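Flenlow G2 Parallel Gripper: Bench Trial Kit

14 shares 3 comments

The Flenlow G2 is a two-finger parallel gripper for light pick-and-place work on small robot arms. The trial kit is meant for labs and small shops that want to compare it with the gripper they already own before they order. You get the gripper for 12 working days. If you keep it, the rental fee comes off the price. If you send it back, you pay return shipping.

What comes in the kit

One G2 gripper with standard fingers
One set of soft finger pads
Mounting plate and screws
Control cable and power lead
Goneo controller box, preloaded with the trial program
Printed setup sheet and score sheets

The mounting plate fits most small arms with a standard tool flange. Send us the model of your arm when you order and we will check the bolt pattern before we ship. If you need an adapter ring, there is a small charge, and it adds two days to delivery.

How we suggest you run the trial

We ask customers to run the same short routine on each gripper they are comparing, on the same table and with the same objects. Fruit works well. It is cheap, it is uneven, and it shows marks quickly if the grip force is set too high. Use real or toy fruit, but don't switch between them in the middle of a comparison, as the surfaces grip very differently.

Set the objects out with enough space for an open finger on each side. Bring the gripper straight down over the first one, stop just above it, and check that the fingers are centered before you close.
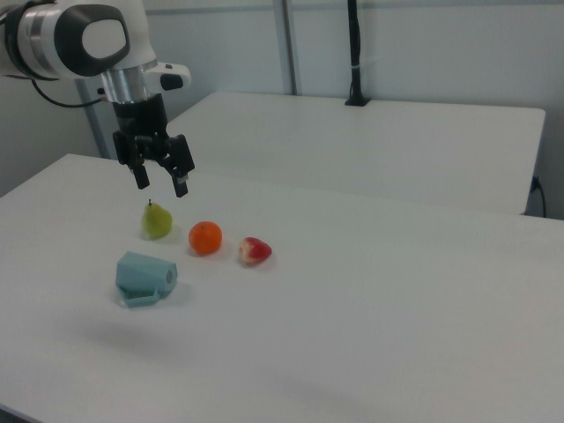

Start at the lowest force setting and go up one step at a time. Most people start too high. Setting 2 is enough for a firm pear or an orange with the standard fingers. Heavier or slick items may need more, and at that point the soft pads usually help more than extra force does. Write down the setting for each object, since the controller does not save it when you change programs.

Pears are the hardest of the common fruits. The sides slope, so the fingers slide upward if they close too near the stem. Aim for the widest part. Oranges are forgiving from any direction. Anything small that lies on its side should be approached with the fingers across its narrow width.

Run the routine 7 times per object with each gripper. Fewer than that and one bad pick changes the result too much.

Approaching from the side

Some users want to pick from the side, usually because a shelf or a bin wall blocks the way down. This takes more room than people expect. The whole body of the gripper has to travel low over the table, and any cable under the wrist travels with it. Leave slack in the cable, then move the arm by hand through the full path and watch the lowest point of the loop before you run at speed.

With fruit placed close together, clear a lane for the finger nearest the table edge. If a neighbor gets bumped, count the pick as a miss, even if the target was lifted. 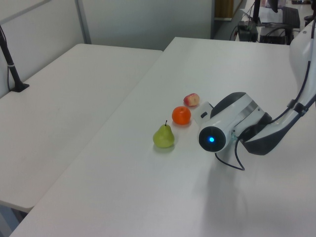
Gripper held low beside a pear, an orange and an apple, with a cable looped below it.

Controller notes

The Goneo box runs the gripper on its own or takes commands from your arm controller. The trial program has three modes: open and close, close to width, and close to force. Close to force is the one to use for comparisons. Jong-dae Cha in our applications group wrote the setup sheet and can help with wiring questions by email. He will need your arm model and the firmware number on the back of the box.

Service life

Finger pads are a wear part. We suggest a look at them every 1,000 cycles and a change when the surface turns shiny. Pads for the G2 also fit the older Mondal fingers, but the screws are shorter, so use the ones in the bag.

Ordering

Kits ship from stock. Contact Tae-yang Ban in sales for a quote or to extend a trial. Please return the kit in its own case, with the cable coiled and the fingers fully open.

Page updated 12 Mar 2025

Share 14 Comments 3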